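Bedroom storage, soft toys
Notebook, February, afternoon session
Nwachukwu room, bed position

Purpose

Check whether the Skeveo basket works as bedside storage for the plush fruit set when it stands on the mattress instead of on the floor or a shelf. Floor and shelf are written up on the earlier pages. Open questions from those: does the basket stay level on a soft surface, does the durian go in without being forced, and is anything left sticking out over the rim.

Setup

Bed made with the gray fitted sheet, no top sheet, no blanket. Pillows at the headboard. Sheet pulled tight at the corners at the start and left alone after that, so the wrinkles are part of the conditions. Wardrobe doors closed. Toys weighed on the bench scale beforehand. The durian is the heaviest at 224 g. The orange and the yellow were weighed together last time and I did not repeat it.

Start position for the basket is the head end, close to the pillows. Toys are placed by hand in whatever order they come out of the bag. 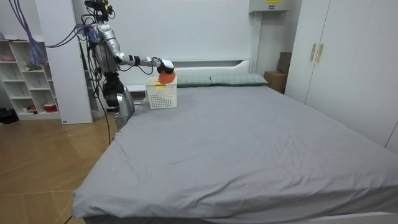
Basket position matters more on the bed than it did on the shelf. Against the pillows it has something to lean on, and a load on one side tips it less. Out in the middle of the mattress it follows whatever the sheet and the foam are doing underneath. For reference between runs I go by the yellow label on the front rim: label facing the foot of the bed is "front," and all tilt readings are taken along that edge. With the orange held just over the basket at the pillow end there is no conflict with the headboard, so I am keeping this as the standard loading position. Anyone repeating this should leave the label on until the series is finished.

Tilt at the head end, unloaded: 3 degrees toward the foot. Acceptable. The shelf reading was zero, but the shelf is a Protwood board and the comparison is not a fair one.

Loading, durian first

Durian lowered in stem first, then allowed to roll. It goes to the floor of the basket without pushing. The shaggy rind drags on the perforated wall on the way down, and I had expected it to snag in the holes. No snagging in 6 runs. The brown stem is the stiffest part of the toy and decides how it settles. If the stem points along the basket, the fruit lies against one end wall and the rest of the floor is left for the others. If the stem ends up across the basket, the toy bridges and has to be turned by hand.

In the position below, the durian is against the right-hand wall with the stem pointing left. The orange and the yellow are still on the sheet beside the basket.
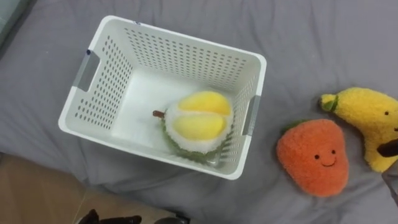

Loading, durian last

Same three toys, reverse order. The orange and the yellow go in without any attention. The durian then sits on top of them and stands proud of the rim. It can be pressed down but comes back up when released. Rim overshoot after release was 17 mm, measured from the rim to the highest point of the rind with the steel rule. Taking the yellow out and putting it back on top fixes this, at the cost of an extra step.

Before each of these runs the toys were grouped on the sheet in front of the basket. I tried leaving gaps between them and then gave up on it. They pick up lint from the sheet either way, and a tight group is quicker to set out again.

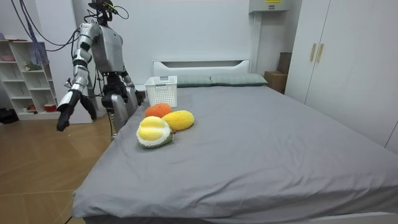
The grouping also shortens the reach when loading from the side of the bed. Leaning over from the foot is awkward and pulls on the sheet, which moves the basket, so all later runs were done from the side.

Emptying

Tipping the basket out is fast but scatters the toys toward the edge of the mattress. Lifting them out one at a time is slower and leaves the basket where it was. The handle cutouts are fine for carrying. They are no help for tipping one-handed, as the basket swings and the rim catches the sheet.

After emptying I checked the floor of the basket for fibers. A few green ones from the rind, wiped off with a cloth. The Zillton liner sample would probably hold on to them, so I would leave it out for this toy set. 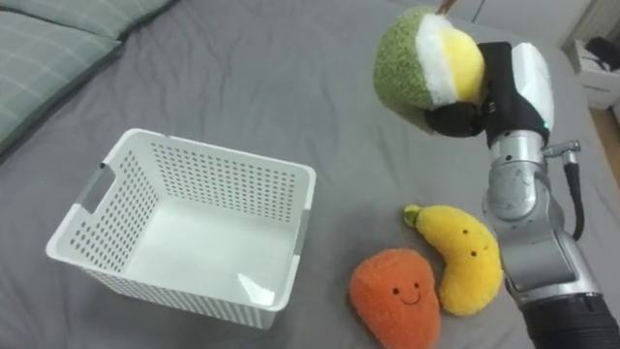 Fig. 4. Basket empty, orange and yellow plush on the sheet beside it.

Notes for next session

Repeat durian-first with the basket turned end for end. The handle inserts look the same at both ends, but I have not measured them.

Try the basket in the middle of the mattress with the full load and read tilt along the label edge again.

Log the yellow separately on the scale. Its weight is still missing from the table on the inside cover.

Brush the lint off the orange before it goes back in the bag. Sheet to the laundry, gray spare is on the lower shelf of the wardrobe.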